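So the Trenham schools heritage project has its final report out. 47 pages, and I read them over lunch.

Students at Gastthorpe were meant to record old boatyard terms before the last people who use them are gone. Good idea - I said so in January.

But the report says 58 terms were "preserved." Preserved where? I found a poster and two slideshows. The link to the word list goes to a login page. 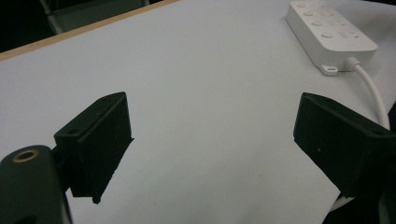
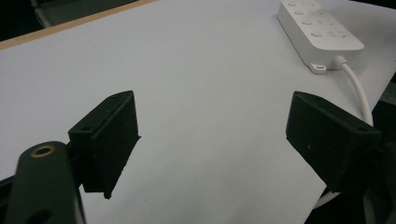
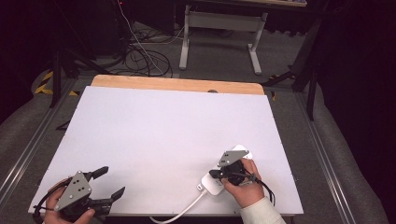

Did any students talk to the people who worked in the yards? Two of them did, for one afternoon, and the rest of the terms came out of a Rissanen dictionary.

Beatrice Chege taught the sessions and I have no complaint with her. She asked for recorders and got tote bags.

Jelle Boersma tells me 3,000 went on the closing event in Gelen. Maybe it was a lovely evening. I'd still like to hear one recording.

If the word list is public somewhere, send me the link and I'll post it. The login page doesn't count.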